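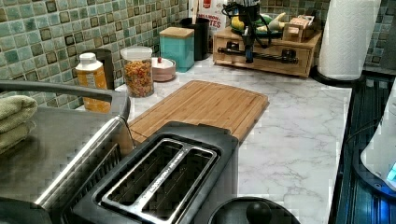 Re: Counter kit, second round of buying

Gyu-bin Ki wrote on August 21, 2024:
> Before I sign off on the Pellow order, can someone tell me what we still
> need for the kitchen tasks? I have 382 left on the small items line and
> would like to close it this month. Also, is the second arm mount in
> this budget or the next one?

The mount is in the next one. Vamholm quoted 445 for it with the clamp, and that goes under hardware, so please leave it out of your total.

For small items, these are what I would buy now:

- One more two-slot toaster, same type as the one on the counter. The slots are what we test against, and if that toaster dies we lose the comparison with the earlier runs.
- A spare bamboo cutting board, with the groove. A plain board changes the edge the fingers have to get under.
- Clear canisters with lids, 6 of them. Joo wants to try different fillings without emptying the same one every time.
- Paper towels. The upright holder is fine and does not need replacing.
- Cable clips, one bag of 13. The black cables go over the top of the wooden organizer and down the front of it, and I would like them routed behind before we start on the drawer task.

I would not buy a second organizer yet. Urska's team may switch to a wider drawer pull, and then we would be stuck with two of the old kind.

Reflective steel is still the hard part for the depth sensor. Matte spray was suggested last time – I am against it, as the kitchen should stay a normal kitchen. If there is money left after the list, put it toward the calibration target.

Can you send me the Pellow cart before you submit it? Their shipping doubled on the last order when one item came from a different warehouse.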